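## Dar de alta una ONG en Losico para recibir donaciones

Requisitos: registro de asociación vigente y cuenta bancaria a nombre de la entidad.

1. En **Entidad > Verificación**, introduzca el número de registro y adjunte los estatutos en PDF.
2. Fije el importe mínimo por donación (50 por defecto) y el límite de campañas activas (30).
3. Declare las categorías de actividad. Las entidades con discurso discriminatorio quedan excluidas.
4. Active los avisos de denuncia; el formulario admite 200 caracteres.
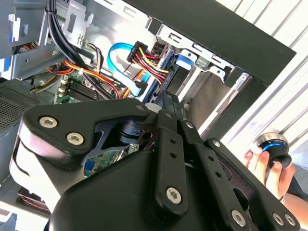
*Interior de una torre de ordenador, con cables y bahías metálicas.*

Si aparece el error 3797, repita el paso 1.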